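Student Robotics Should Be Graded on the Untidy Bin
Opinion, by Spyros Stan

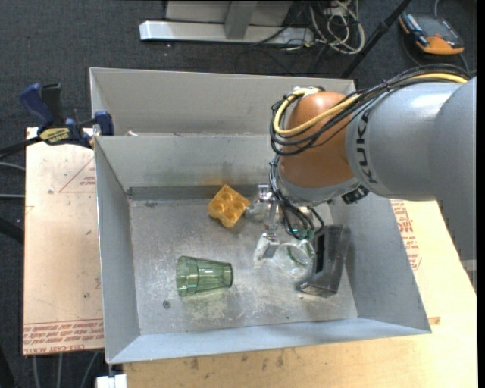
The Ladstead student project in robotic picking enters its second term with a question that our department has avoided for too long: what should a student be graded on? At present, 20 percent of the mark depends on the final demonstration, and the remainder on a written report. Neither measures the work that takes up most of a student's time. A clear cup lying on bare, scratched metal, with little more than its outline to separate it from the floor of the bin, presents a harder problem than the yellow-orange block a short distance away, yet our rubric awards the same credit for both.

I propose that each team submit a record of every attempted pick, including those that failed, and that this record carry at least half of the grade. The Fatham group kept such a log voluntarily last June. It ran to 871 entries, and it taught the 4 students who compiled it more than any lecture of mine.

Colleagues have objected that logs are tedious to read and easy to pad. The first point is fair. The second can be met by a short oral examination – ten minutes per team would be sufficient – in which students explain entries chosen by the examiner.

Competitions such as the Lultano Cup will continue to reward speed, and our teams should continue to enter them. A course has different obligations. The revised rubric should be in place before the next six teams are admitted.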